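June, late

Bernadette came round again tonight about the Lumville water. She has signed up for the Ridance filter, the one that goes under the sink, and she wants me and Róisín in on it so we all get the discount. It's 800 dollars before the plumber. I asked what it takes out and she said "toxins", and when I asked which ones she got a bit short with me.

I did read the brochure after she left. There's a chart with a tall grey bar and a little green bar and no numbers up the side. There's also a letter from a customer whose knees got better. I don't doubt that his knees got better. Mine did too, in spring, and all I'd changed was my shoes.

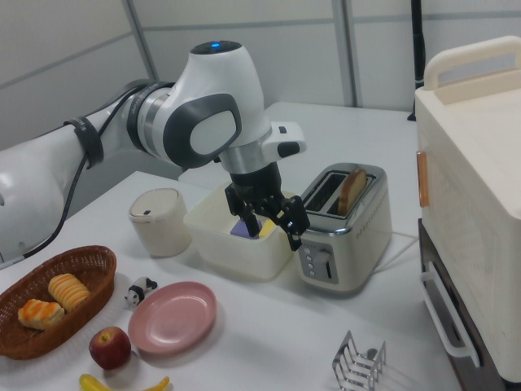 Liam says the town water tastes of chlorine and he's right, it does, worse in the mornings. A jug left in the fridge overnight sorts most of that out. He tried telling Bernadette this and she said Gobnait Conneely has had the filter for 2 months and her skin is a different colour. I saw Gobnait at the chemist and would have said it was the same colour.

What bothers me is the monthly cartridge. Twenty-nine dollars, and you can't find out how to cancel without ringing someone. I rang. I was on hold through the whole of the washing up and then the line dropped out.

I've told Bernadette I'll think it over, and I suppose I have to, as she's been good to me. But I'd want to see a proper test of our own tap first, before and after, done by somebody who isn't selling anything. Must ask Róisín if the council still does them. Bins out tomorrow, and ring Finbarr about the gutter.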